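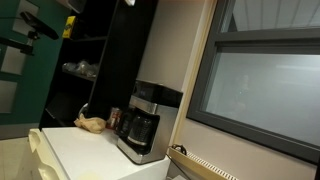
Our afternoon at Truren

I've been meaning to write this up since September, so apologies to everyone who came along and has been asking where it's got to!

Truren had an open afternoon for local groups and there were 12 of us in the end, which filled their little lift twice. Coralie Faulkner met us downstairs, gave out the badges and warned us that the building is a bit of a maze. She wasn't wrong. I lost the party once on the way back from the loo and ended up admiring somebody's stationery cupboard.

We started with a talk from Kohei Sugiyama on the Zerkenik project, which is all about getting a robot arm to cope with ordinary kitchen things in ordinary kitchens. I'd expected a big shiny lab with a painted line on the floor. What we got was the staff coffee corner, with the drip machine on its white cabinet by the window, and the robot is expected to get on with it among whatever people have left on the top. Kohei said they used to tidy up before each run and stopped doing it last year, as the arm was learning to work in a kitchen that didn't exist.

His talk was meant to last 30 minutes and went on rather longer, mostly our fault for asking questions. The one I liked best was about how the arm knows how hard to push. A button on a coffee maker is a small, flat thing and it gives very little, so the software (they call it Dumel, and no, I didn't find out why) has to decide when to stop. Push too gently and you get no coffee. Push too hard and the whole machine slides back along the worktop, and apparently that's exactly what it did all through the spring.

Then we went round in two groups to watch. It's slow! I don't know what I'd imagined, but the arm creeps in, has a think, creeps in a bit more, and you find yourself leaning forward and willing it on. There's a small camera down by the gripper and you can follow its view on a screen, so you see the controls much closer than you would standing there yourself.
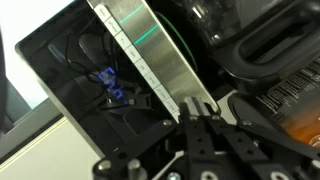 Making and Mending Group - News and Visits

The buttons run in one long column down a steel strip, white ones, eight of them, and from that close up they look enormous. The gripper's grey metal tip comes in at the bottom end of the strip. I was also very taken with the gripper itself, all flat black plates full of round holes. It put several of us in mind of the construction sets we had as children, and Kohei didn't seem at all offended when we told him so.

They've logged 548 tries at the coffee maker so far. Coralie keeps the tally on a spreadsheet and says the failures get much longer notes than the successes.

We had our own drinks afterwards in the Sakamoto room down the corridor (made by people, with biscuits) and a good natter with the team.

Truren would like to have us back in the new year, when they hope to have moved on to the cupboards. There'll be room for 12 again. Put your name on the list by the workshop door if you fancy it, and bring a jumper - the corridors are freezing.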